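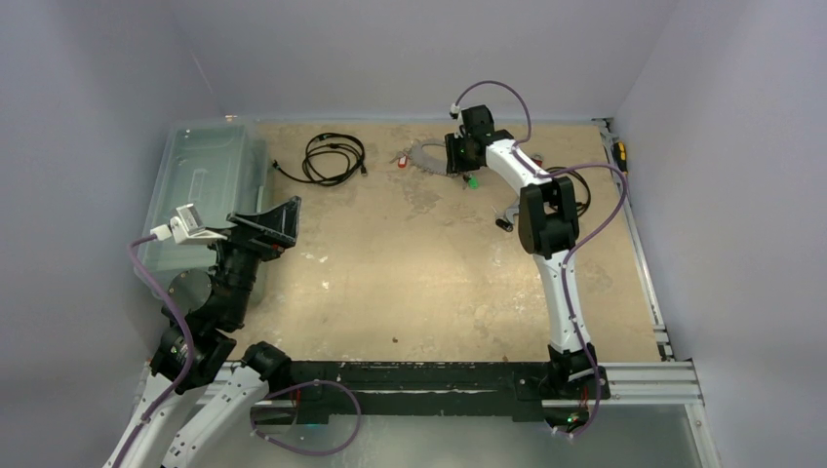 Edix Folding Workbench: three months in a one-car garage

I bought the Edix because I was sick of sawing things on an upturned trash can. We have a one-car garage with a car in it, a chest freezer, and a water heater that takes up the one corner where a proper bench would go. So for years I made do, and my back let me know about it.

A word on how I shop for tools: badly. I read every review going, make a list, and then buy whichever one is in stock. This time there were two others in the running. The Sandoval was the one everybody loves, and I can see why, it's built like a tank, but it also weighs like a tank and I have to lift this thing down off a wall hook by myself. The Dokomari was cheap and light and wobbled when I leaned on the floor model in the store. The Edix sat in between on price and weight, so that's where I landed.

Setup took me an evening. The legs come attached, but the crossbars, the feet and the lower shelf are all in bags, and the instructions are tiny drawings with no words at all. I put the shelf on upside down and only noticed when a jar of screws rolled off it. Once I'd flipped it everything lined up nicely, though I'd throw away the wrench they give you and use a real socket. The box says it holds 1000 pounds. I have no way of checking that and no plans to, but I've stood on it to change a light bulb (don't tell my wife) and it didn't budge.

Now for the top, which is the reason I'm writing this. It's a plain flat slab with no holes and no printed ruler, and I wasn't sure I'd like that. My dad's old folding bench had a ruler along the edge and I used it constantly. But a clean surface is so much nicer to work on! I rolled glue all over it in the first week, scraped it off the next morning with a putty knife, and you'd have to hunt for the spot. I do put down a sheet of cardboard when I'm staining.

What I've used it for so far: a set of closet shelves, a new gate for the side yard, a birdhouse kit with my nephew, and a lot of sharpening. The shelves were the real test. Those boards were 6 feet long and hung way off both ends, and I expected the whole thing to tip when I got near the end of a cut. It stayed put. It did creep a little across the concrete when I was planing, so I stuck some rubber pads from the hardware store under the feet and that mostly cured it.

The clamps are where I start to grumble. You get 4 of them in the box and they're just not very good. The jaws are hard plastic, they leave little half-moon dents in pine, and one of them slips if you so much as look at it. I've gone back to my old Eltum bar clamps, which I've had since my first apartment and which grip like they mean it. The overhang at the edge is only just deep enough for them, so if your clamps are chunky, take one along to the store and try it.

Folding it up is easy once you learn the trick, and the trick is to push the leg brace with your foot while you lift. For the first couple of weeks I tried doing it with my hands and pinched the same thumb twice. Folded, it hangs flat enough that I can still open the car door all the way, and that was my number one requirement, so full marks there.

The lower shelf is handy but you have to take it out to fold the bench. I'm sure somebody decided that was fine. I end up leaving the shelf leaning against the freezer and tripping on it. I've thought about hinging it myself and may get to that this summer.

I did have to deal with customer service, back in April, when one of the plastic feet split. I sent them an email, they asked for a copy of the receipt, and a new pair came in the mail roughly a week later. No charge and no argument. They sent the wrong color, so now I have two black feet and two gray ones, and I can live with that.

Would I buy it again? Yes, if I had the same garage. If you've got room for a bench that stays up all the time, I'd put the money into something heavier, or build one. If you have to share your space with a car and a freezer full of soup, the Edix does the job, and I use it most weekends now. Budget for better clamps.

Update, June 2025: still going strong. I hinged the shelf. It squeaks.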